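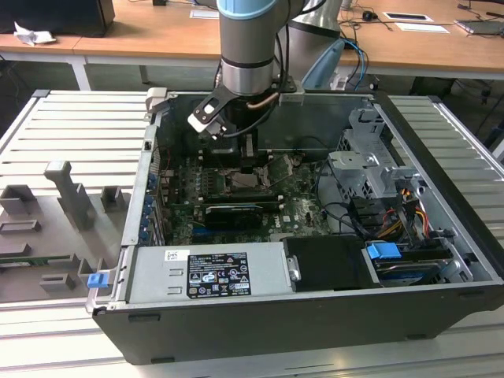
Frequently Asked Questions: Selevar Computer Drop-Off

What can I bring in?
Desktop computers, laptops, monitors, keyboards, printers and loose cables. We don't take televisions, microwaves or anything with a cracked battery. The county site handles those.

Is there a charge?
Computers and laptops are free. Monitors cost $20 each, payable at the counter by card or check.

What happens to my files?
Hard drives are taken out and shredded at the Fomero plant. If you want the drive back, tell the clerk before you sign the form. Once a drive is in the locked bin we can't return it.

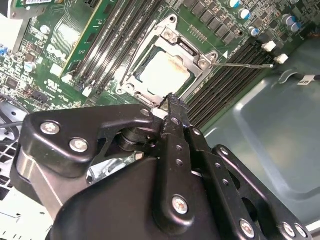 Do you take computers that don't turn on?
Yes. Working or not makes no difference. Missing parts are fine too.

What gets reused?
Memory, processors and power supplies are kept if they pass testing. The rest is sorted into steel, aluminum, plastic and circuit boards.

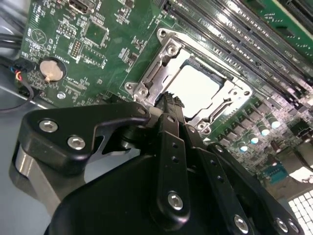

Boards go out by the pallet and are sold by weight. Last year Selevar took in 2,636 desktops, up from 2,206 the year before.

Can I buy a used computer from you?
Rebuilt desktops are sold through the Odolov store on weekdays. Stock changes often and we can't hold machines by phone. Each one carries a 90-day warranty on parts.

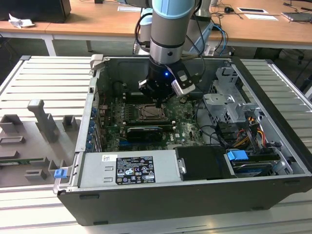

Dell desktop with the side panel off and the CPU socket empty.

Can my business get a pickup?
Yes, for larger loads. Write to Fares Nasrallah at the front office with a list of what you have and your loading dock hours.

Can I get a receipt for taxes?
Ask at the counter. We list the items but don't assign a value to them.

Page last updated 10 January 2021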